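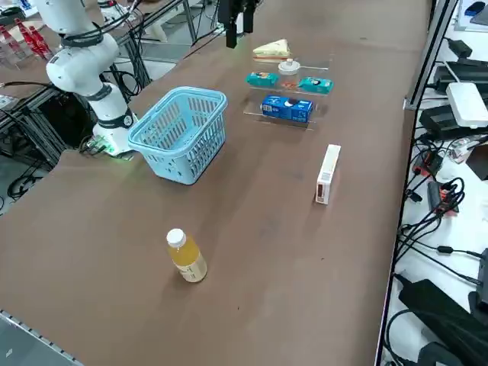 How often should a kitchen or workshop table be wiped down?
Once a day is enough for a table in regular use, plus a quick wipe after any job that leaves grease, glue or raw food on it.

Updated Mar 24, 2025

Daily wiping

Use warm water with a few drops of dish soap and a cloth that has been wrung out well. Go over the table once with soap and once with plain water, then dry it with a towel. Soap left on the surface dries to a dull film, and crumbs and sawdust stick to it.

Skip the green side of the sponge on painted or varnished tops. The scratches are hard to see at first and show up later as a cloudy patch, usually right where you stand.

Sticky spots

Label glue: rub in a little cooking oil, leave it 10 minutes, scrape with an old plastic card, then wash with soap.
Candle wax: hold a bag of ice on it until it goes brittle and lift it with the same card.
Dried wood glue: lay a wet rag over it for an hour. If it has turned rubbery, it will peel. If not, wet it again.
Jam or syrup: hot water and patience.

White rings

A white ring on a finished wood top is mostly moisture trapped in the finish. Try a dry cotton cloth and a warm iron with no steam, a few seconds at a time, and check in between. Dark rings have gone into the wood itself and will need sanding.

Oiling a bare wood top

We oil ours in September, before the heat comes on in the house, and again when water stops beading. Use food-grade mineral oil in the kitchen. Put on more than looks right, wait overnight, wipe off what's left. Don't use olive oil — it goes rancid.

Rags with linseed oil or other drying oils on them can catch fire on their own. Spread them flat outdoors until they are stiff, then throw them out.
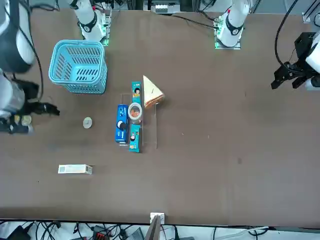
Brown work table with a few small items at the center and left.

Keeping the top clear

Give the things that stay out one spot and leave the rest bare. Screws, caps and spools roll, so put them in a shallow dish or on a folded towel. A strip of shelf liner does the same job.

Wobbly legs

Tighten the bolts first. Table bolts loosen when the air gets dry, and a quarter turn often fixes it. If the floor is the problem, slide thin cardboard under the short leg until the rocking stops, then cut a piece of cork or hard felt to that thickness.

Sanding out scratches

Start at 100 grit only if you can feel the scratch with a fingernail. Otherwise start finer. Sand with the grain and vacuum between grits.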